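Bench Rules for Two-Arm Tabletop Setups
Workshop Tips, collected by Ermira Begović

These are the rules we use for small two-arm benches at Puvelico. They started as a page taped to the cabinet door and have grown since. They cover tabletop arms handling light objects such as toy food, blocks and plastic dishes. They do not cover industrial cells, and they do not replace the manual that came with your arms or the safety rules of your building.

Before you switch anything on

Walk around the table once. Look at the clamps, the frame joints and the floor under the frame. Anything that can be turned by hand should be tightened before the arms get power.

Check that the emergency stop can be reached from where the operator sits. If you have to lean, move the stop or move the chair. Press it once with the arms powered and resting, and confirm that both arms drop out. One arm dropping out is a failed test.

Run each cable through your fingers from the base to the wrist. Feel for nicks and flat spots. Cables that run along the outside of an arm need enough slack for the full reach and no more. Move the arm to its farthest point by hand and look at the loop that forms on the way back.

Take off lanyards and bracelets. Tie back long hair. Sleeves go above the elbow if you will be resetting objects between runs.

The table and what goes on it

Use a matte surface in one color. Black works well with bright objects and poorly with dark ones, so if you have a dark green piece that keeps getting missed, put it in a white bowl or on a plate.

Keep curtains clear of the elbows. Fabric around the work area cuts down on stray light and visual clutter, but it has to hang outside the sweep of both arms, including the elbows, which swing wider than people expect. Clip it at the sides.

Trays should have a rim. A flat board lets small blocks slide off when a finger brushes them. Set the tray where both arms can reach it without crossing at the wrist.

Leave a gap of one open gripper width around anything you expect to be picked up. Things that are only there to make the table busier can stand closer together.

Tall or light items tip first. Keep forks, cups and anything leaning on something else away from the path to the tray, unless tipping is what you are testing.

Working over a shared tray

Most trouble on a two-arm bench happens where the arms meet. Decide before the run which arm owns the tray and which one waits. The waiting arm stays on its own side with its fingers still until the other one has lifted clear. Špela Radonjić wrote this up for the Lunon bench and we adopted it without changes.

If both arms have to be low over the table together, run at half speed and keep a hand on the stop.

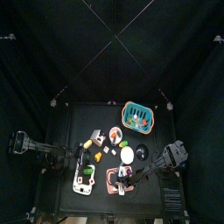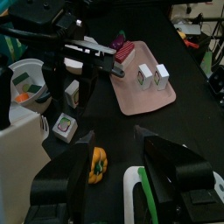

Both arms at the bench with the pink tray: the whole table first, then a close view from one of the grippers.

Approach from above when you can. A sideways approach is allowed for low objects, but check what is behind them first. A bell pepper will roll when pushed, and it usually rolls toward the other arm.

Do not reach in to straighten an object while an arm is holding position. Holding position is still powered. Call "hands," wait for the operator to answer "stopped," and then reach. Do this when you are working alone, too. Say it out loud.

Grippers

Wipe the fingertips with a dry cloth at the start of each session. Use a damp cloth only with the power off.

Set the grip force for the weakest thing on the table. We use 3 newtons for hollow plastic food and have not needed more. If a piece slips, clean it before you raise the force. Stickers on blocks are a common cause, especially once a corner has started to lift. Press the corner down or replace the sticker.

Replace finger pads after 300 cycles on rough objects. On smooth plastic they last much longer. Radomir Vlachou ran one pair at Trarninby to 1,207 cycles before the surface went shiny, but we would not plan on that.

Check the wrist camera mount when you check the pads. A camera that has turned slightly in its bracket will still give a good-looking picture, and every pick will be a little off to one side.

Labels and records

Put a label plate where it can be read without bending over the table. Ours lists the arm models, the supply voltage, the maximum payload, the date of the last check and who to call. Print it small if you must, but keep a full-size copy in the binder.

Log every stop, including the ones that seem silly. Write the time, which arm, what was on the table, and what was changed afterward. "Bumped" is not an entry. "Left arm, finger touched tray rim, tray moved back one inch" is an entry.

New operators shadow for 11 sessions and run the last of these themselves with someone beside them. Paraskevi Ververidis signs them off on Monday mornings.

Shutting down

Park both arms over the table, fingers open and low enough that nothing falls far when power is cut. Never park over a curtain rail or over the edge of the table.

Put loose food pieces back in a basket with slots so dust can fall through. Wash plastic pieces in warm water with a drop of dish soap and let them dry overnight. Do not put them back on the bench damp.

Coil nothing tightly. Cables hang on the wide hook.

Cover the arms if the room is going to be swept.

Changes to this page go to Eleni Bošković. The pad table was last revised in February, and the Halilović finger pads have been added to it.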